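Plirkness Opens Its Fall Supper Classes in Buvville, and You're Invited

FOR IMMEDIATE RELEASE

BUVVILLE, May 24, 2000 — I've been teaching people to cook supper in one pan for years now, mostly friends and the friends they drag along, and I am so pleased to say that Plirkness is finally doing it properly. Starting in October we'll be running a full season of evening cooking classes in the old Qaisi building, right across from the post office (the one with the green door, which sticks, so push). Sign-up opens today.

The classes are for people who get home tired and still have to eat. I was one of those people for a long time. I owned 7 cookbooks and ate toast. What got me going was a neighbor who showed me how to soften an onion without burning it, and I've been a bit of a bore on the subject ever since!
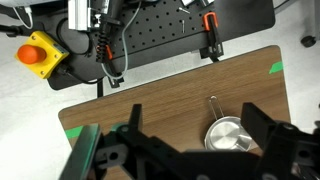

Each class lasts two hours and we keep the groups small enough that I can get to everybody. We start with a short chat over tea, then everyone cooks, then we sit down and eat what we made. You don't need to own anything fancy to keep going once you're home. A little silver saucepan with a long looped handle will see you through rice, gravy, a boiled egg and most of the soups I know, and I'd sooner you bought one decent pan than a boxed set. We'll talk about what's worth spending money on and what you can pick up at a yard sale.

The first month is all vegetables. I know, I know — stay with me. We'll do glazed carrots, cabbage with butter and caraway, potatoes three ways, and a bean stew that I've served to a table of hungry teenagers without a single complaint. After that comes eggs, then chicken, then a whole evening on leftovers, which I'm looking forward to more than any of the others.

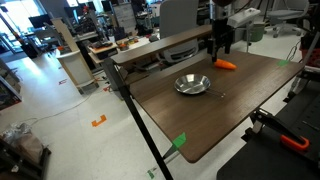
What it costs and how to sign up

A single class is $50, and that covers your ingredients, the tea, and a printed sheet of recipes to take home. If you book the full season you get the last evening free. We can take up to 1062 people over the whole season, counting the weekend sessions, and yes, that number scared me when I first saw it written down. Our friends at Pledex are handling the bookings, so you can sign up by mail or over the phone, or stop by their counter on Main Street and fill out a card. Ask for form 3744. They'll know what you mean.

If you have an allergy, please write it on the card in big letters. If you're bringing a child, they're very welcome from age ten up, and they pay half. The weekend sessions are a little slower and a little louder, and they're the ones I'd pick for families.

I'd also love to hear from anybody in Buvville who has a family recipe they'd be willing to share. We're putting together a small spiral-bound book to go with the classes and I'd like it to sound like this town. Handwritten is fine. Gravy stains are fine too. We'll copy it out and mail the original back to you, and your name goes on the page.

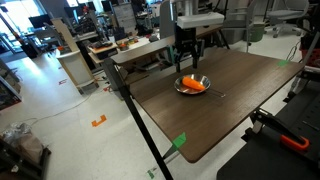 Mared Hopkin
Founder and Head Teacher, Plirkness

A few more things people have been asking me. Parking is behind the building and it's free after five. There are steps at the front, but the side entrance is level and we'll leave it unlocked on class nights. Aprons are provided, though you can bring your own if you have a favorite. Please wear shoes that cover your toes.

Gift cards are ready now, and you can pick them up at the Pledex counter. They're good for any class in the season. Reporters who'd like to sit in on an evening are welcome to, as long as they peel something.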